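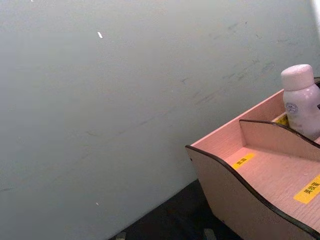

19th October

Second go at the vocal for the Clamham single, and I'm so much happier than I was when I packed up in August! We kept the old piano take (the one with the creaky stool, which I've grown rather fond of) and Chunhua sang over it from the top, all the way through, two times. The second is the keeper. She was a bit tired by then and stopped pushing the high notes, and the last chorus came out softer than we'd planned – I'd like to leave it just as it is.

Settings, before I forget them: low cut on the voice, a touch of the plate reverb, and the compressor barely working. I tried the Trandeck preamp as well but it made her sound as though she had a cold, so back to the old one. Guitar overdub still to do, Keegan to bring his own strings this time please.

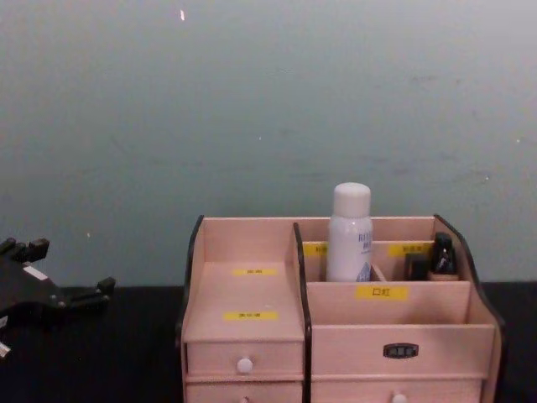 Keegan reckons the middle verse drags and would happily lose four bars before the bridge, and that the radio people will only thank us for it. He may well be right, though I do love those four bars, and Chunhua wrote them for her mum. I've made a short version and saved it next to the long one so we can all listen on the way home and argue tomorrow.

Sleeves: Eduard has ordered 200 from Hájek, plain card, lyrics on the back. The proof still has "rember" in the first line, so somebody ring them before they print.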